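Household Storage and Materials - Handout 3
Sorting before storing 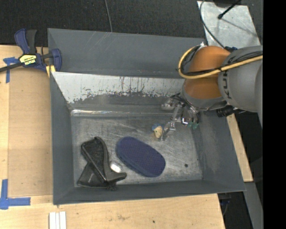 One student from last year's group wrote in the margin of this handout that sorting is a waste of time if the cupboard is big enough. Her neighbor at the table answered below it that a big cupboard only hides the problem until June. We will begin the lesson with these two opinions, so please come with your own.

1. What we mean by sorting

To sort is to put things into groups by a rule. The rule can be size, material, how often we use the thing, or the place where we use it. In the Brultdale survey, which we read in the first class, most families used no rule at all. They put a new thing where there was space. When they were asked later where the thing was, many of them could not say.

2. Choosing a rule

For a kitchen, the frequency of use is usually the best rule. For a workshop it is often the material or the size. Please do not mix 2 rules on the same shelf. In the Ledesma exercise you will see a shelf where screws are sorted by length on the left side and by color on the right side - try to find one screw there and you will understand the difficulty.

3. Open and closed containers

An open container is quick to use, but dust comes in. A closed container needs a label, and the label must be on the side which we see when it stands on the shelf. Many people write on the lid and then put another box on top of it. Flat containers are better for small things, as a deep one makes us dig.

4. Homework

Choose one drawer at home with no more than 200 things in it. Write down your rule first, then sort. Use 6 groups at most. If something fits in no group, leave it outside for the week and note if you needed it.

Bring your notes on one page. Drawings are welcome, also simple ones. For those who missed the Menier reading, the copies are in the folder by the door - please return them after use.

Next time: labels, and the Zilico system for shared rooms.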